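About the Wastis bench

Filed under: Who we are / Workshop life

4 min read

Hi, I'm Raimo Laitinen, and if you've ever called our number with a stuck machine, you've probably talked to me. Wastis is a small company in Cliston that sets up, looks after and repairs bench-size robot cells. Small means two of us full time, me and Sizwe Magagula, plus whoever we can talk into helping when the June school orders land.

I used to fix packaging lines, the big kind with guards and a horn that goes off before anything moves. I liked the work but I didn't like the driving, and one winter I bought a little arm to play with in the back room (my wife thought it was for the kids). I spent more evenings getting it to sit straight than I did making it do anything. Then a friend at a college asked if I could get hers to sit straight too, and that was the first job. Sizwe came along a year later from a company that made dental equipment. He has the patience for tiny screws that I ran out of a long time ago.

So what do we do all day? Mostly we look after one cell. I mean that pretty literally! We have a practice cell here that we call Skeseo, and everything we do to a customer's machine we've done to Skeseo first. It's one arm on a bench with a fabric mat under it, a bin, and a few light plastic parts for it to pick up. It has been taken apart so often that I know the feel of every screw in it. When somebody calls and says "it keeps landing short," we put the same part in the same place and see if we can get Skeseo to land short too. If we can, you'll usually hear back from us the same afternoon.

Setting up comes first, and it's the part people rush. We clamp the base, then we leave it alone and have coffee, then we check the clamp again. The mat goes down flat and gets pinned at the corners on customer benches, since a wrinkle under a light part will tip it just enough to spoil a pick. After that we bring the arm to its rest pose and set the zero on each joint, starting at the base and working out to the gripper. Sizwe does the gripper last and he does it twice. I tease him for it, but his numbers hold longer than mine do, so I've mostly stopped.
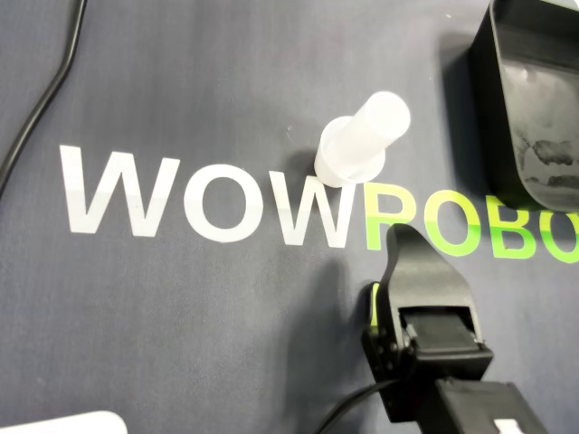
How often does a gripper need its zero checked?

Once a month is fine for a cell that runs a few hours a day. Check it again any time the arm has been moved to another bench, bumped, or had a servo swapped, and don't trust the old settings file after any of those.

Back to the bench. The cables are my own hobby horse. I'd say more than half the repairs we open are a cable that got pulled, pinched or bent too tight at the wrist, and the owner has already bought a new servo by the time they call me. Please call before you buy the servo! We leave a loose loop at every joint, we run the arm slowly through its whole reach with a hand near the switch, and we look for any spot where the cable goes tight. Then we do it again with a part in the jaws. Sizwe marks the loop with a dab of paint so you can see later if it has crept.

The jaws get wiped down with a dry cloth, then a barely damp one. No solvent, please. We had a pair come in from a customer who had been very generous with the solvent and the tips felt like old chewing gum. Screws on the gripper housing we check by hand with a short driver, snug and no more. If one has backed out we clean the thread, put it back, and write it in the log so we know which one to look at next time.

About that log: job 779 is the one I show new customers. It was a cell from Tshabalala, the training center across the river, and it had been dropping parts on the left side of the bench for weeks. They'd changed the software, they'd changed the parts, they'd changed the lights. The base clamp was bottoming out on the bench edge and the whole arm was rocking a hair every time it reached over. We moved the clamp, reset the zeros, and ran 1120 picks overnight before we gave it back. I slept in the office chair for that one and I don't recommend it. They still send us a card every year, and we still go over twice a year to look at that clamp.

Our standard visit costs $590. For that you get the base and clamp check, zeros on every joint, cables, jaws, screws, and a copy of the log page in words you can read. If we find something bigger we stop and call you. I don't like surprise bills, and I've been on the wrong end of a few.

We're happy to have you come by and do the work alongside us. Bring your own arm if you can carry it, or borrow ours and take the gripper off and put it back on until it gets boring. Most people are pretty comfortable by lunch. Sizwe does the teaching, I do the sandwiches, and the coffee is better than it was at the old place.

Page updated 12/12/19

Contact Wastis, Cliston | © Wastis | Back to top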